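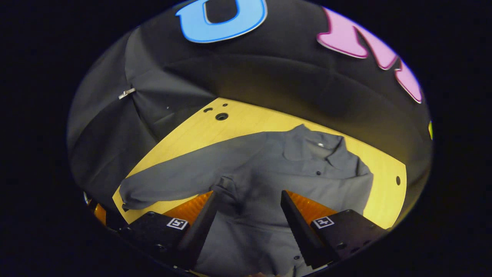 Jobs > Bridstead > Temporary and sessional > Demonstrator, garment handling

Husilura is looking for demonstrators to join the garment handling project at our Bridstead site, starting July 2021. You will use a hand-held gripper to fold, turn and lay out shirts and other clothes on a table, so that a robot arm can later be taught the same movements. No experience with robots is needed.

The work is done standing, in sessions of two hours with a break of ten minutes halfway. You will work from a task card and repeat each task at a steady pace. If a fold goes wrong, you finish the attempt, mark it on the sheet and lay the garment out again. The set so far holds 2,251 demonstrations.

We have four places. You should have:

- good use of both hands
- patience with repeated work
- enough written English to fill in the session sheet

Training takes two sessions and is paid at the normal rate. Pay is handled by Brellance, our staffing agency. Sessions take place in the Amrani building, first floor, with lift access.

To apply, send a short letter and the times you are free to the Brellance office in Bridstead. A CV is optional.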